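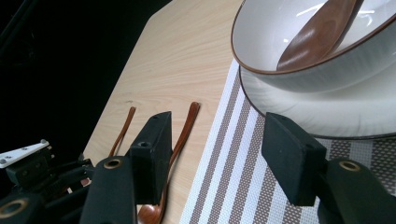

Muthoni Sang would like the rule about spoons to go first, before the one about cables and well before the one about who signs the sheet. Her reasoning is that a badly kept cable spoils an afternoon, while a vague word for "done" can spoil a whole month's recordings, and by then everyone has gone home pleased with themselves.

I had come to Cistava to hear an argument about good practice, and I got one before I had my coat off. The group there has spent the months since November writing a house standard for table-setting tasks done with hand-held grippers, the sort of everyday fetching and placing from which a robot is later meant to learn. They call it Zulilness, after a joke that was explained to me twice and that I still couldn't repeat to you. The draft has 40 clauses. Bohdan Dmytriv, who keeps the master copy, would dearly like it to have 20.

It is a curious thing to read, and rather a lovable one (I say this as somebody who reads standards for a living and doesn't love many of them). Clause 3 says that a task must be written down in a full sentence before anybody picks up a gripper. "Put the spoon in the bowl" won't do if there is more than one spoon within reach. Which spoon? Bowl end in first, or handle? Does it count if it leans on the rim, or must it stay put once the fingers have let go? The answers go on the sheet, and two people have to read them and agree.

Clause 9 deals with the fingers. They are to be looked over at the start of each session, pads and fixings both, and the opening checked at its widest and its narrowest. Wear is allowed, within reason, but it has to be noted. Mirela Magalhães fought hard for that word "noted", and I think she was right – a worn edge you know of is simply part of the record.

Then there is the matter of shiny things. Glazed bowls and polished wood throw back light, and the draft asks that the lamps stay where they are throughout a batch, with any change entered against the session number. Session 309 is still spoken of with a sigh, for a blind was raised halfway through and it went unrecorded until the following week.

Peledum, the neighbouring workshop, uses an older set of rules and thinks all this fussy. Yusri Khoo from their side told me cheerfully that kitchens are untidy and robots had better get used to it. Mirela's reply, when I carried it back to her, was that she has no quarrel with an untidy table so long as somebody has written down how untidy it was meant to be.

The draft is open for comments, and Bohdan is answering them in the order they come. He had reached clause 14 when I left.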